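Trirnska T-71 Work Table
Rounded-corner table for craft rooms, repair benches and shared offices
Wavbridge Furniture / Tables / T series

Overview
The T-71 is a fixed-height table with a one-piece wooden top in the shape of a rounded rectangle. There are no square corners anywhere on the top. It is meant for light bench work done standing or from a high stool: sorting, small repairs, wrapping, labeling. It is not rated for vises, clamped machinery or anything that hammers.

Top
Warm brown, grain running lengthwise. Finish is a clear satin coat, two layers on the upper face and one on the underside. Streaking varies from top to top and cannot be specified at the time of order. Replacement tops are cut to the same template and fit all T-71 bases, including those sold under the old Flavton name.

Base
Steel, four legs, black powder coat. Leveling feet adjust from below with a 42 mm travel. Feet for carpet are a separate item.

Load
Evenly distributed: 400 lb
At any one edge: 71 lb
Do not sit on the table or use it as a step.

Assembly
Two people, one hex key (supplied). Tighten the leg bolts by hand first, set the table upright, level it, then tighten fully. Check the bolts again after a month of use. The top ships face down -- lift it out by the long sides.

Care
Wipe with a damp cloth and dry with the grain. Mild dish soap is fine. No solvents, no abrasive pads. The satin coat passed 2,000 wipe cycles in our Haverford shop with no visible loss of sheen. Older wooden furniture placed next to the table should be checked for splinters and raised edges, which can mark the new finish when the two are pushed together.
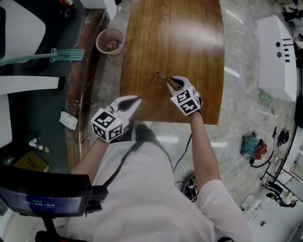
Satin is the only sheen offered on the T-71, and buyers who work under strong ceiling fixtures should plan for some glare. Overhead light shows as a bright patch on one part of the top, while the brown streaks stay easy to read across the rest. Small see-through parts, like the brown piece on the wood here, are best handled away from that patch. A waste bin is better kept to one side at a lower level, as with the round pink mesh one on the ledge -- scraps then stay off the work surface.

Ordering
Tables are built to order. Replacement tops, feet and bolt sets are stocked. For trade accounts contact Ladan Ebrahimi; for parts and finish repairs contact Esmaeil Golestani. Quote the number stamped on the underside of the top.

Page revised 29 May 2025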